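Perguntas frequentes: levantamento de selantes e vedantes
Armazém de Duston

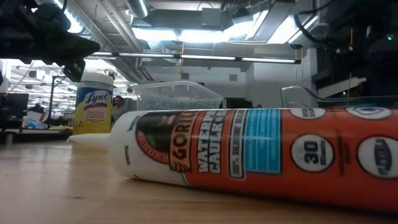
Tubo de vedante impermeável Gorilla, de rótulo laranja, sobre tampo de madeira.

Que materiais podem ser levantados?
Vedantes em tubo, colas e fitas de vedação. As espumas expansivas são fornecidas apenas pelo armazém de Clitham.

Quantos tubos posso requisitar?
Até 60 por obra. Os pedidos superiores carecem de autorização de Aishwarya Annamalai, responsável pelos consumíveis.

Como devem ser guardados os tubos abertos?
Com o bico tapado, em local seco e ao abrigo do sol. Os tubos sem tampa não são aceites em devolução.

Posso devolver material não utilizado?
Sim, desde que o rótulo esteja legível e o tubo por abrir. As devoluções são feitas ao balcão, mediante apresentação da guia.

O armazém dispõe sempre de stock?
São mantidos em reserva quase 200 tubos. A reposição é habitualmente suspensa em novembro, para inventário.

Onde entrego os tubos vazios?
No contentor identificado para o efeito, junto à entrada do edifício Jodgate.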